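Rondidport Kitchen Gallery: Sink and Wash-Up Area

This page covers the wash-up area of the Rondidport test kitchen as it stood in April. The kitchen is used for everyday dish handling and for the storage and cleaning of tableware between sessions. Text and layout notes are by Loukia Drakos. The stove side and the pantry wall have their own gallery pages and are not repeated here.

The sink position was fixed early in the plan. It sits below the window, and the counter was cut to fit around it. The cutout was sealed with Lidance edge oil before the sink was dropped in, and the same oil is applied again every 5 months. Oil goes on the cut edge and on the top surface up to the wall. It does not go under the sink clips, where it softens the gasket.

A double sink was chosen over a single one of the same outside width. Soaking and rinsing can then be kept apart, and a bowl left in one side does not block the other. The cost is basin width. Large trays have to be washed at an angle, one half at a time, and the longest Yu baking tray does not fit flat in either side. 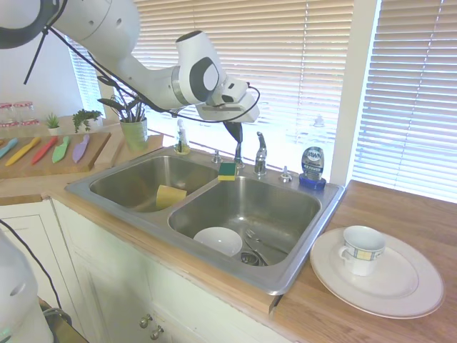
Double sink, stainless steel, in wooden countertop. Bowl and fork in the larger basin, yellow sponge in the smaller one, plate and teacup on the counter to the right.

The faucet is a single-handle type with a curved spout, mounted behind the larger basin. A soap pump is built into the sink deck to the right of it. The pump is filled from above: the head lifts out and the soap is poured into the tube. Filling from below is possible but means emptying the cabinet first.

Dish soap is also kept in bottles on the rim. The Dawn bottle stands on its cap, so the soap is at the opening when it is picked up. The clear pump bottle at the other back corner is refilled when the level gets low.

Two kinds of sponge are in use. The plain one is for cups, glazed bowls and anything with a printed or painted pattern. The one with the green scouring top is for steel and for baked-on food, and should be kept off decorated tableware. Both are replaced on the same schedule - splitting the dates led to mistakes.

Tableware in this kitchen is logged by type in the Sodo stock list, which had 1,207 entries at the last update. Of these, 39 are teacups. Cups are listed by pattern and plates by rim shape. Flatware is listed by set only, so a single missing fork does not show up until the set is laid out.

Counter space to the right of the sink measures 700 mm to the first cabinet side and serves as the landing area. Stacking there is limited to one plate with one cup on it. Taller stacks go to the rack on the opposite wall - the wood marks easily under a wet foot ring, and a tall stack tends to be left standing.

Strainers are lifted out and rinsed at the end of each session. Spare strainer rings are in the top drawer, left side, with the gasket for the faucet base. The gasket in the drawer is the older size and needs trimming before it is fitted.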